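Section 5. When the arm stops and won't start again

This section covers the fault that gets the most messages in my inbox: the simulated arm freezes partway down to the counter, the log fills up with contact warnings, and the reset button in Pindum does nothing at all. I ran into it so many times last May that I started keeping my own notes, and those notes are what you're reading now (cleaned up a bit, with the swearing taken out).

I'm assuming you've already been through Section 4, so you have the Furnport kitchen loaded, the arm standing beside the counter, and at least one clutter set dropped onto it. If your arm has never moved in the first place, you have a different problem. Go back and check that the controller is attached before you try anything below.

What the fault looks like

The usual story goes like this. You start a pick run, the arm swings out over the counter, the gripper heads down, and then it hangs there. The run clock keeps ticking. The viewer still lets you orbit around, so you know Pindum hasn't crashed. But the joints don't move, and the log shows fault 214 over and over.

Fault 214 is a protective stop. It means the controller saw a contact force it didn't expect and locked the joints. On a real arm you'd be very glad of it. In simulation you should still be glad of it, and I'll get to that in the caution further down, but it's also a pain because there are several ways to set it off without the gripper touching a thing.

The three I see most:

Overlapping objects. Two items in the clutter set were dropped so close together that their collision shapes share space. The physics engine shoves them apart, one of them pops into the air, and it whacks a finger.

A stale collision shape. You swapped an object for another one, the picture updated, and the collision shape didn't. So the arm runs into something you can't see. This one cost me a whole weekend!

A path that really does hit something. The elbow or forearm clips a tall item on the way across. People forget about the forearm because they're watching the fingers.

Before you start

Pause the run first. Don't close it. If you close it, Pindum throws away the contact record, and then you've got nothing to look at and will have to wait for the fault to come around again. Also, save a copy of your layout under a new name. I add the word "stuck" to mine, so I have a long and slightly embarrassing list of stuck files.

Clearing the stop

1. With the run paused, open the Safety panel and click Hold Joints. The arm should turn from "locked" to "held" in the status line. These sound like the same thing. They aren't, and the reset only works from "held." That's the whole reason the reset button seems dead.

2. Open the contact record and scroll to the first 214 entry. The first one is the only one worth reading. Everything after it is the controller repeating itself.

3. Write down the two names in that entry. One will be a part of the arm (a finger, the hand, a link). The other will be an object or the counter.

4. Turn on Show Collision Shapes in the view menu. Everything gets a wire outline. Look at the object you wrote down and see if the outline matches what's drawn.

5. If the outline doesn't match, right-click the object and choose Rebuild Shape. For long skinny things like knives and spatulas, pick the fine setting. The coarse one wraps them in a fat box, and the box sticks out well past the blade.

6. If the outline matches but overlaps its neighbor, nudge one of them away until the outlines separate. You can type the distance or just drag it. I drag it.

7. If the outlines are all fine, the path is your trouble. Skip ahead to "Fixing the path."

8. Go back to the Safety panel and click Retreat. The gripper will back straight up along the hand's own axis. Wait for the status line to say "clear."

9. Now click Reset. The warnings should quit.

10. Unpause and let the arm sit for a few seconds before you send it anywhere. If 214 comes straight back, there's a second overlap somewhere, so go around again from step 1.

Note: Retreat moves along the hand, so if the gripper is tilted when it stops, it'll back away at a tilt too. Check what's behind it. I once backed one straight into a shelf and had two faults where I used to have one.

Note: If the object named in your entry isn't in the layout at all, that's a leftover from an earlier clutter set. Use Purge Hidden, save, and reload.

Caution: do not turn the stop off

There's a checkbox at the bottom of the Safety panel labeled Ignore Contact Stops. Please leave it alone. I know it's tempting - you tick it, the arm sails through everything, and your run finishes. What you've got then is a run where the arm passed through a vise, or pushed a knife sideways along the counter with the edge facing out, and the log says it all went fine.

It gets worse if those runs go anywhere near hardware. The settings file travels with the layout. Javiera Ocampo, who looks after the Qiu bench, loaded one of my files on the real controller, and the only thing between my ticked box and her arm was that the hardware controller refused the setting and threw an error. She sent me the error with no message attached. I deserved that. I've had a rule ever since that no file leaves my machine until I've opened the panel and looked at that box with my own eyes.

So, before you share any layout:

1. Open the Safety panel and confirm Ignore Contact Stops is unticked.

2. Confirm the force limit is back at its default if you raised it for testing.

3. Save, close, reopen, and look at both of them again. Older builds didn't always write the change the first time.

Caution: a clean run in simulation doesn't clear a layout for a real bench. Sharp tools come off the counter before anyone powers up a real arm next to it, and whoever is running it keeps a hand near the stop. Your simulated knife has never cut anybody. Don't let that make you casual.

Fixing the path

If you're here, the arm really was going to hit something, and the stop did its job. Nice work, stop.

1. Open the path in the planner and play it back at slow speed with collision shapes on. Watch the elbow and forearm the first time through. Watch the gripper the second time.

2. Find the tallest upright thing between where the hand starts and where it's headed. Bottles are the usual culprit. They're narrow, so the planner thinks it can sneak past, and they tip if anything brushes them.

3. Add a waypoint above that object. You want the hand to cross high and then come down, with no diagonal slide across the top of the clutter.

4. Open the fingers at the waypoint and not during the descent. When they spread on the way down, they can catch whatever's sitting next to your target.

5. Set the approach speed to Low for the last stretch. You'll lose a little time. The contact readings will be a lot less jumpy, though, and jumpy readings are a cause of false stops all by themselves.

6. Re-run the path 6 times with the same layout. If it gets through all of them, shuffle the clutter and run it again. A path that only works with one arrangement isn't fixed yet.

Note: soft or floppy things (gloves, bags, leafy vegetables) are treated as solid unless you've set them up otherwise in Jaklow. The planner will keep its distance from a glove as if it were a brick. That's fine for clearing a fault. If you want the gripper to press into them, you'll need the soft body add-on, and that's a whole other section.

If the fault keeps coming back

Try these, in this order. It's the order I use, and it goes from least annoying to most.

1. Reload the layout from disk, without the clutter set. Run the path over the bare counter. A 214 on a bare counter means the trouble is in the arm or the counter itself.

2. Check the pedestal position. If the base has been shoved even slightly into the side of the counter, the engine will fight it the entire time, and the force builds until the stop trips. This took me ages to spot because everything looks lined up from above. Orbit down low and look along the counter edge.

3. Bring back the clutter one object at a time, running the path after each. Slow, yes. Put on some music.

4. Update Pindum. Anything before build 721 has a bug where Rebuild Shape quietly does nothing to objects that have been rotated. If you're on an older build, you can get around it by deleting the object and adding it again.

5. Send me the contact record and your stuck file. Both, please! The record without the layout is a list of names and numbers, and I can't do much with it.

I last went through these steps on Mon 6 November with a fresh install, and the menu names matched. If yours read differently, look for the same words one level down, since the Safety panel has been moved around before. 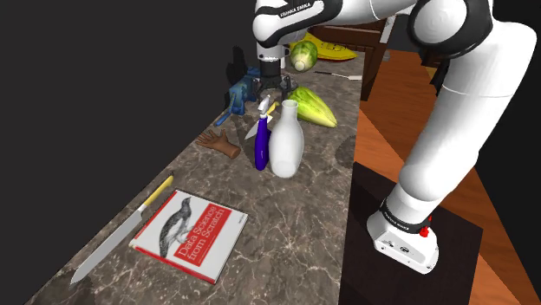

Why does the reset button do nothing after a 214 stop?

Reset only works when the joints are held, and a protective stop leaves them locked. Pause the run, click Hold Joints in the Safety panel, sort out whatever is named in the first 214 entry, click Retreat, and then click Reset once the status line says "clear."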